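Clitberg to run reusable cup scheme across all its town events from next summer

PRESS RELEASE
For immediate use
November 2025

Clitberg is to stop handing out throwaway cups at its markets, fairs and open-air concerts. From July every hot and cold drink sold on town land will come in a hard plastic cup with a deposit on it, to be handed back, washed and used again.

The scheme will be run by Nullus, the cup hire and washing firm based on the old dairy site at Bolberg. Contract signed last week. It runs for three summers with a break point after the first.

Stallholders pay nothing to join in the first season. Customers pay a deposit with their drink and get it back at any return point, whichever stall they bought from. Lose the cup, lose the deposit. Keep it on your shelf at home if you like it, same result.

"We've been talking about this since before the bandstand was repaired, so it's a relief to have something signed," said Elfriede Voß, head of events at Clitberg. "After the summer concert this year the bins by the river were full before the second act came on. The crew were out until gone two in the morning picking cups out of the reeds. I was one of them. I don't want to do it again and neither do they."

Why now

The summer concert drew 2,735 ticket holders, the most since the event moved down to the meadow. Bar sales were good. The clean up was not. Cups made up the largest part of what was collected from the grass, with food trays next and then the usual odd shoes and tent pegs.

A trial was held at the two autumn markets, on the drinks stalls nearest the church only. Traders were given smoked plastic tumblers for cold drinks and a lidded mug for hot ones. Most came back. The tumblers did better than the mugs, which people seem to have grown fond of.

There were grumbles. The queue at the single return table got long at closing time, and a number of people didn't realise that they were owed money and left their cups on walls. Both points have been dealt with in the plan for July, see below.
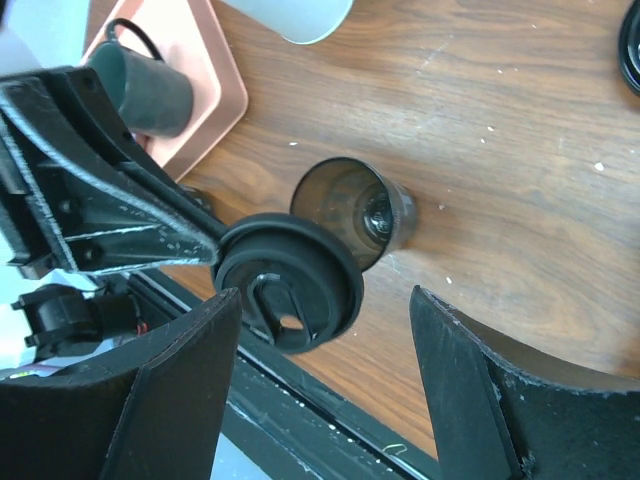 A dark tinted plastic cup on its side on a wooden tabletop.

How it will work on the day

Buy a drink at any stall, pay the deposit on top. Cash or card.

Finish the drink. Take the cup to a return point. There will be one at each main gate, one by the bandstand and one next to the toilets, all under yellow flags. Deposit goes back the same way it was paid, or in coins if the card machine is having a bad day.

Want another drink? Hand the old cup over at the bar and get a clean one. No second deposit.

Return points stay open for an hour after the last stall shuts. That is longer than in the trial and is the main change people asked for.

Cups that go home by accident can be brought to the library desk during normal opening hours. Please rinse them first. The library staff have been very good about this and would rather not have a box of sticky cups behind the counter over a bank holiday.

Tokens for clubs and schools taking part in the procession will be given out seperately, details to follow in the spring.

The cups

Two sizes for cold drinks, one for hot. No dates or event names printed on any of them, so the same stock can go out year after year. Plain cups also get taken as souvenirs less often, according to Nullus, who have had whole crates vanish in the past after a good headliner.

Damaged cups are taken out at the wash. Anything cracked, badly scratched or chewed (it happens) is pulled from the line and goes back to the maker to be ground down.

Glass will still be allowed in the seated dining tent. Nowhere else.

Washing

All washing is done at Bolberg. Dirty cups go back in lidded crates on the night, get washed and dried the next day and are stacked for the next event. For two-day fairs a second set will be on site so that nothing has to be turned round overnight.

Yupin Khunthong, who manages the wash floor at Nullus, said the drying was the hard part. "Anyone can get a cup clean. Getting it dry enough to stack, that's where the time goes. If you stack them damp they smell, and then no one wants to drink out of them and you've lost the argument. We put in a longer drying tunnel over the winter before last and it made all the difference to us."

She added that people should not worry about rinsing cups at the event itself. "Tip out what's left, that's all. And please take the lemon out. And whatever else you've dropped in there. We have had keys, we've had a hearing aid, we had somebody's tooth once. We do try to get things back to people."

Lost items found in cups will be kept at the Bolberg site for 3 months. Ring the Nullus office, not the town switchboard.

For traders

Cups are delivered to each pitch before opening, in sealed crates, with a count sheet. Sign for them. Traders are charged only for crates that do not come back, not for single cups.

Stalls that already have their own reusable cups may carry on using them for the first season, as long as they take their own returns and don't send customers to the yellow flags with the wrong cup. After that everybody moves to the shared stock.

Traders selling sealed cans and bottles are not affected. Soup is. Soup sellers have been in touch with a lot of questions and a seperate meeting will be held for them in the new year, probably at the Nkosi Hall. Ice cream tubs are outside the scheme for now.

Sole traders worried about handling deposits can ask for a float. It will be paid back at the end of the day along with the count sheet. Groups running a one-off charity stall can use the same float and do not need to register as a trader first, a form on the day will do.

Training is short. Half an hour, tea provided, three evening dates and one morning date to choose from. At least one person from each stall needs to come.

What it costs

Nullus is paid a set fee for each event, plus a rate for each crate washed. Clitberg expects the saving on bins, sacks and late-night crew hours to cover most of this in the first year. The rest comes from the events reserve. Ticket prices for the summer concert will not go up because of the scheme, though they may go up for the usual reasons (bands, fencing, insurance).

Unclaimed deposits go first towards replacing lost cups. Anything over that is put into a small grants pot for local groups who want to run their own events with reusable cups, street parties, sports days and so on. Grants of up to £100. Rules for the pot have not been written yet.

Helping out

Return points need people on them. Shifts are two hours, with a meal voucher and a seat in the shade if there is any. No lifting of full crates, Nullus staff do that. Over-16s welcome, under-18s need a note from home. Scout, choir and sports groups can take on a whole return point between them and get a donation for it.

Those who helped at the autumn trial have already been written to. If you helped and heard nothing, check your junk folder, a batch of our emails went astray.

"The trial crew were brilliant, it rained sideways on the second one and they just got on with it," said Elfriede Voß. "We'll have proper gazebos next time. I have promised this in front of witnesses."

Dates

Trader training begins in the spring. The first event under the new scheme will be the July craft fair, followed by the river concert and then the late summer food weekend. The Christmas market next year will also be covered, with the hot drinks mug only.

This year's Christmas market is not part of the scheme and will use paper cups as before. Please use the bins.

ENDS

Notes to editors

1. Clitberg's events team runs the weekly market, two craft fairs, the river concert and the Christmas market. All take place on town land between the church and the meadow.

2. Nullus hires out and washes reusable cups, plates and trays for events in and around Bolberg. It holds a working stock of over 2,000 crates.

3. The attendance figure for the summer concert is for tickets scanned at the gate and doesnt include crew, performers or under-fives.

4. The deposit amount will be confirmed in the spring once the new card machines have been tested. Please do not print the figure used in the trial, it is likely to change.

5. Elfriede Voß is available for interview by phone most mornings. Visits to the Bolberg wash floor can be set up with Yupin Khunthong through the Nullus office. Flat shoes and tied-back hair please, hairnets supplied.

6. Further photographs of the cups on request from the Clitberg press desk.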